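Print this page | E-mail this page
Reading time: 4 min
Shares: 17

Haddad opens electrical bench program and parts counter at Faslow

FASLOW, 07/01/2022 — Haddad, the electrical parts supplier, has opened a bench program for apprentices, maintenance staff and small workshop owners at its Faslow branch. The program is called Jernelon and runs out of the former stock office beside the trade counter, which was cleared and repainted in June.

Jernelon is intended for people who already hold or are working toward an electrical ticket and want more hours with low-voltage control gear. It covers push-button stations, selector switches, emergency stops, relay modules, small distribution boxes, and the plates and outlets that go on the wall at the end of a job. Nothing on the bench is connected to the building supply during a session unless the instructor has signed it on.

The company says the idea came from its own counter. Customers regularly bring back control boxes with nothing wrong with them apart from a wire on the wrong terminal, or a normally open contact where a normally closed one was called for. Returns of that kind took up a good part of the counter staff's week, and most were sorted out in a few minutes once the cover was off.

"We were giving the same lesson across the counter several times a week," the company said in a statement. "It made sense to put out a table and a few chairs and do it properly."

Sessions last 90 minutes and take place at white tables with metal legs, each fitted with a textured mat. The mats keep small screws from rolling and save the tabletops from scratches. Participants keep the same place for the full session, and parts can be left out over the break. 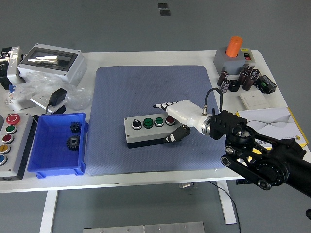
The first unit deals with the operator station. Participants start with a common four-control layout — one selector and three push buttons — and work out what each control should do before they open the box. Green is used for start functions and red for stop, and the group spends some time on why the colours should never be swapped to suit whatever happens to be in the van. Labelling is covered in the same unit. Markings on button faces should be legible to a person standing at the machine, and the drawing inside the door should agree with them.

The second unit adds a mushroom-head stop in its own enclosure and a relay module with screw terminals. Participants wire the stop so that a broken conductor has the same effect as a pressed button, then test it by pulling a lead. Electrolytic capacitors are dealt with here as well, mainly polarity, safe discharge and how to read the can. Used capacitors are not accepted for practice and should not be brought in.

The third unit moves on to distribution boxes with clear window lids, wall switch plates and socket plates. Much of it is about finish: level plates, clean entries, no bare copper outside the terminal, and enough slack behind the plate that the next person can pull it forward. Plug-in power adapters are discussed briefly, including how much room to leave around them on a shared outlet.

Parts used in the sessions come from regular shelf stock and are sold at the Faslow counter. A starter kit for the first unit can be reserved at the time of booking. The kit does not include hand tools. Participants should bring two screwdrivers, a wire stripper, side cutters and a multimeter with good leads. Safety glasses are supplied.

Packaging is collected at the end of each day. The branch takes back clear plastic wrap, cardboard sleeves and foam inserts from any customer, whether or not they attend a session, and the bin is by the loading door on the north side. Wire offcuts go in the separate copper bin.

The Jernelon workbook was written in-house and printed locally in a first run of 500 copies. It has 70 pages and includes wiring diagrams for all three units, a terminal numbering chart and blank pages at the back for site notes. Copies are free to participants and may be bought separately at the counter while the run lasts.

A second location is planned at the Skindadden warehouse, where the company has a larger room on the ground floor with level access from the parking lot. Skindadden will offer the same three units, along with an evening session for people who cannot get away during working hours. Dates will be posted at both counters once the benches have been delivered.

Places at Faslow are booked by phone or in person at the trade counter. Employers may reserve a full table for their own staff. Cheques and account orders are accepted. Anyone cancelling is asked to let the branch know by noon on the day before, so the place can be offered to the waiting list.

Haddad supplies control gear, enclosures, wiring accessories and components to trade and retail customers from its branches at Faslow and Skindadden.

— ends —

Print this page | E-mail this page
0 comments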